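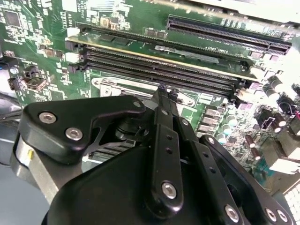 Ticket 159: Gripper stops short during memory module removal

Status: Open, waiting on part
Cell: Board teardown, station 2
Reported by: Katia Lombardi
Assigned to: Teresa Louro
Software: Devimon cell controller

Reported problem

Arm halts on approach to the DIMM slots with "finger position not reached." The right finger stops before the commanded opening. Left finger reaches target. Fault clears on reset and comes back within a few cycles. No contact with the board was logged before any of the stops. Cell has been locked out for automatic runs. Jog mode only, reduced speed.

Log

09:10 TL. Pulled the controller history. More than 60 stops since the start of December, all on opening moves, none on closing. Motor current climbs over the last part of the stroke and then trips the limit.

09:35 TL. Ran open/close with the arm parked clear of the board. Same fault, so the approach path and the board fixture are ruled out.

10:20 TL. Power off, air off, tag on. Moved both finger links by hand. Left is free. Right binds near full open. Backed off the pivot screw on the right link a quarter turn and the binding went away. Retightened to spec and it returned.

11:05 TL. Removed the right link. Bushing is scored on one side and there is fine black dust in the bore. Left bushing cleaned and refitted, no marks.

11:40 KL. Checked the maintenance sheet. Right link was replaced in November with a Berkov spare. The left one is the original Bortolotti part. Sheet has no torque value written in for that job.

13:15 TL. Measured the spare. Bore is undersize against the drawing. Asked Plemico stores to quarantine the other 4 from the same bag.

Workaround

None approved. Do not raise the current limit to get past the fault. With the limit up, the finger can let go suddenly and hit the slot latches.

Next steps

Fit original-pattern link and new bushing when they arrive.
Torque pivot screw and record the value on the sheet.
Rerun finger homing, then 60 open/close cycles clear of the board.
Katia to release the lockout after the cycle test passes.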